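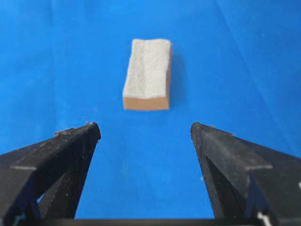
A block with a pale grey felt-like top, on a blue surface.

Ullby school asks for felt-topped erasers as whiteboard stock runs low

December 29, 2018

Ullby school is asking households and local firms to hand in spare board erasers before lessons start again in January, after a check of the classroom cupboards found that most of the old ones were no longer fit to use.

The school has 28 teaching rooms, each with at least one whiteboard. Some rooms on the upper floor have two. Staff went through the cupboards in the last week of term and put aside every eraser with a torn or hardened pad. In three of the rooms there was none left worth keeping, and teachers had been wiping the boards with paper towels.

Jasmina Vlachou, who looks after supplies at the school, said the paper towels were costing more than people might expect and did not clean the boards well.

"They push the ink about and leave a grey film," she said. "By the afternoon the children at the back can't read what's written. A felt block does the job in one wipe, if the felt is in decent order."

The school wants the plain rectangular sort, with a felt pad on one face and a firm body that can be held in one hand. Used ones are welcome. The pad can be fuzzy or a little uneven at the edges, but it should still be soft and firmly stuck down. Erasers with a plastic shell will be taken too, though the teachers have said they prefer the plain blocks because they are quieter when put down on the tray.

Magnetic erasers are not needed. The boards in the older part of the building are not magnetic, and the ones that were bought for them two years ago kept ending up on the floor.

The appeal also covers loose felt. Parents have offered to replace the pads on blocks that are otherwise sound, and a first batch was done at a kitchen table in Pemov before the holiday. The old pad is peeled off, the glue scraped away and a new piece cut slightly larger than the block. It is then pressed down under a weight overnight. Vlachou said anyone with offcuts of thick wool felt in a light colour could leave them with the erasers. Dark felt is best avoided, as it is hard to see when it needs cleaning.

Tsai, the stationery shop on the main street in Ullby, has put a collection box by the till and will keep it there until the middle of January. A second box is in the entrance hall of the library in Pemov. The school office is closed over the holiday and cannot take parcels, so people are asked not to leave bags at the gate.

The school spent 638 on board supplies in the autumn, most of it on pens. The supplies budget for the spring is 600, and the school would like to keep that for pens and paper. A request for a larger sum was turned down in the autumn, when money went on repairs to the heating in the sports hall instead – work that is due to finish before pupils return.

Plumari, a cleaning company with an office in the town, has said it will wash the usable erasers free of charge. They will be brushed out dry first, then rinsed in cool water with a little soap and left flat to dry. Hot water can loosen the glue under the pad, and the company has asked people not to put erasers through a washing machine before handing them in.

Each room will be given two erasers at the start of term, one for the board and one to be kept in the cupboard. Pupils in the older classes will brush them out at the end of the week. The same arrangement was in place some years ago but lapsed when the school moved from chalk to pens, and the brushes are still hanging in the corridor outside the art room.

Erasers that cannot be repaired will go to the art room, where the blocks are used for printing. The felt is pulled off and string or card is glued on in its place. Vlachou said there was no need to sort good from bad before handing them in.

Anything left over will be offered to the nursery next door, which has one small board and has asked for two.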